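Sediment core notebook, Stanis Basin, June
Entry 8

Work resumed at 8:15 a.m. in the wet laboratory. The purpose of this entry is to record the handling of the cores taken from the lower basin and to note the open questions before results are sent to the Barta office, which holds the cleanup contract for the former plating works.

Cores S-2 and S-3 were opened first. Both were split lengthwise and logged before any material was removed. S-2 shows dark silt over gray clay, with a sharp boundary. S-3 has the same order of layers, but the silt is mixed with wood fiber from the old sawmill at Wolleck, and the boundary is hard to place. It was logged as gradual. The upper part of S-3 had a faint oil smell when opened, gone after a few minutes in air.

Subsamples for metals were placed in acid-washed jars and labeled by core and depth. Subsamples for grain size went into plain bags. One bag from S-3 was labeled with the wrong depth and has been corrected in ink on both the bag and the chain-of-custody sheet.

Zinc in the top layer of S-2 came back at 276 milligrams per kilogram, dry weight. The duplicate agreed within the limits set out in the sampling plan. Lead and copper are still pending. The blank was clean. 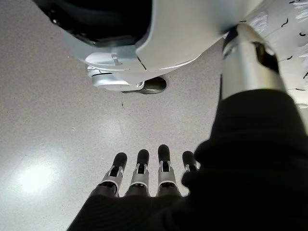

Cekier replied to the draft log shortly before noon, asking that the zinc figure be held back until the grain size work is finished, on the grounds that fine silt carries more metal than sand and a single number from one core could be read as a change in the whole basin. The request also asked whether the Wolleck wood layer should be treated as fill.

The first point is accepted. The figure will stay in this notebook and will not appear in the monthly summary until grain size is complete for both cores. On the second point, the wood layer will be logged as sediment for now. The sampling plan defines fill as material placed on purpose, and there is no record of placement at this station.

Remaining for this series:

Dry and sieve the S-3 bags.
Repeat the moisture reading on the S-2 clay. The two readings differ more than they should.
Ask Barta for the older depth survey. The copy on file lacks the sheet for the east bank.

Archive halves of both cores were wrapped, marked and returned to cold storage at 3:40 p.m. The key is in the usual drawer.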